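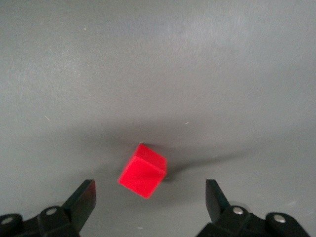 Shazia Jatoi wrote in to ask why she should bother with any of this when the monitor came out of the box with a sheet saying it had been calibrated at the factory, and when her prints from Joncombe come back too dark anyway.

Section 5. Setting up your monitor for photo work

Fair question. The sheet in the box may well be correct for the day the panel was measured, in the room where it was measured. It tells you very little about your desk. As for dark prints, the usual culprit is a screen turned up much too bright, and a factory sheet won't fix that.

You will need the Virk sensor, its cable, the Lekia software and a soft dry cloth. You do not need the gray hood sold alongside the sensor. It may help in a room full of windows, but try closing the blinds first.

Before you start

1. Turn the monitor on and leave it for some 33 minutes. The quick-start card says it can be measured right away. I would ignore the card.

2. Switch off everything in the monitor's own menu that promises to improve the picture: dynamic contrast, vivid mode, eye comfort, auto brightness. Some menus hide these on a second page, and some turn them back on when you change inputs, so check again after you plug anything in.

3. Turn off the night setting in your operating system. If it runs on a schedule, turn off the schedule too, or it will come on at sunset and you'll spend the evening wondering what went wrong.

4. Set the room lights the way you normally have them when you edit. If you work by daylight on some days and by lamp on others, pick the one you use most. No profile covers both, whatever the software says.

5. Wipe the screen with the dry cloth. Don't spray anything on it.

Caution: Do not use the suction cup that came with older Virk sensors. It can mark a matte screen. Use the counterweight on the cable.

Measuring

6. Connect the sensor directly to the computer. Hubs sometimes work. When they don't, the software tends to blame the sensor.

7. Open Lekia and choose the advanced mode. The easy mode picks a brightness for you and doesn't say what it picked.

8. Leave the contrast target at "native" unless you know why you want something else. The 1000 setting you will see suggested in forum posts is somebody's preference for somebody's paper.

9. Hang the sensor where the outline appears on the screen and tilt the monitor back a little so that it lies flat. Light leaking in under the edge will spoil the dark readings.

10. When the software asks, bring the brightness down with the monitor's own buttons until the marker sits in the green band. It will look dim and slightly miserable. Leave it there for a few days before you decide it's wrong.

11. Start the measurement and keep your hands off the mouse. If a notification pops up under the sensor, start over.

12. Save the profile with the month in its name, such as "desk June", so you can tell later which one is old.

Note: At the end Lekia shows you a before-and-after slide and invites you to be impressed. The "before" side on my copy looked far worse than my screen ever did. Judge the result with your own photos — skin, a gray wall, something strongly colored — and with a print beside you.

Checking against a print

13. Order one small print with the lab's automatic correction turned off. At Joncombe the box is ticked by default, and it comes back ticked with each new order.

14. Look at the print under a decent lamp next to the screen. Expect them to be close. They won't match, since one glows and the other doesn't.

15. If the print is still darker, lower the screen brightness and repeat steps 9 to 12. Leave the file alone until you have done this.

Note: Haris Warraich tells me the Gatwood reminder service wants him to recalibrate every Tuesday. Gatwood also sells replacement sensors. Every 3 months is enough for most desks, or whenever you move the monitor or change the lamp.

If the software reports "sensor not found," go back to step 6.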